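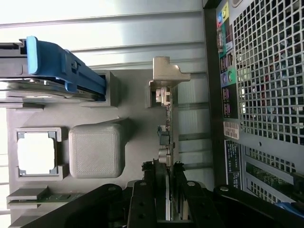 Comparing two finger sets for desktop part handling
Student project report, submitted October 5, 2022

Search this site Enter keywords Go

1. Purpose

Our group was asked to find out whether the gripper already fitted to the lab arm could handle ordinary desktop computer parts, and whether changing the fingers would help. The end task is putting an expansion card into a tower. This report covers the pick only. Insertion is left for next term.

2. Equipment

The arm and two-finger gripper stayed the same throughout. We compared the Rovmont fingers, which are hard and flat, with the Trulden fingers, which have a thin rubber face. A small camera at the wrist gave us the view used for alignment. The control scripts were written in Jonar, the lab's in-house controller package.

Parts sit in gray 3D-printed fixtures on a flat board next to the tower. The set includes a hard drive with a blue caddy, a processor, a RAM module and an expansion card. The card stands on edge so that the fingers can close on both sides of it. We printed the processor tray twice. The first pocket was too tight and the chip had to be pried out with a plastic card.

3. Method

Each finger set made 300 picks of the expansion card. A pick counted as good if the card left its fixture, was held for four seconds and did not tilt enough to see on the wrist camera. Grip force was set once per finger set and then left alone. Fixture positions were taught by hand in July and checked before each session.

4. Results

The Rovmont fingers failed on 35 of their 300 picks. The Trulden fingers failed on 4. Most of the Rovmont failures were tilts, where the card turned between the fingers as it came up. The silver mounting bracket makes one end heavy, and a flat hard face does little to stop the turn.

The Trulden fingers were worse in one way – they are thicker, and on the RAM module they touched the fixture wall before they closed. We did not run a full count on the RAM for that reason.

5. Problems

The wrist camera looks along the fingers, so part of the card is hidden once the gripper is closed. Light from one side of the bench also washed out some views. We lowered the exposure, which helped with the bright metal on the processor but made the dark ports on the tower harder to pick out.

6. Next steps

Trim the Trulden fingers and repeat the test with the RAM module. Add a tilt check before the arm moves toward the tower.

Comments (3)

Catríona Heffernan
Did you replace the rubber at any point in the 300? Ours went shiny and started slipping.

Sembiring
No, same pair the whole way. All 4 failures were in the last session though, so wear is possible.

mk_bench
Would like to see the force settings in a table.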